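Joni Oksanen has been baking rye bread for 30 years, and she still gets up early to look at the dough! "It smells like apples on a good morning," she says, laughing. Her starter came from the old Heinonen bakery in a jam jar (she kept the jar, too). In October she bakes 11 loaves a week, and most go to neighbours. "Dark, sour, lots of butter. I could eat it all day."
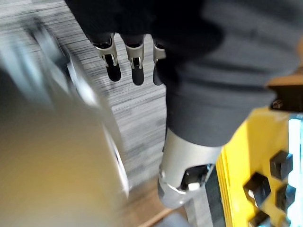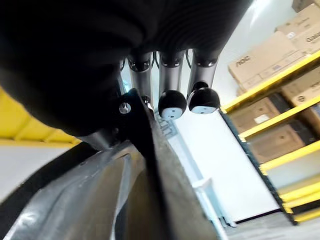 How long does she leave a loaf before cutting it?

"Until the next day, wrapped in a cloth. The slices come out much cleaner."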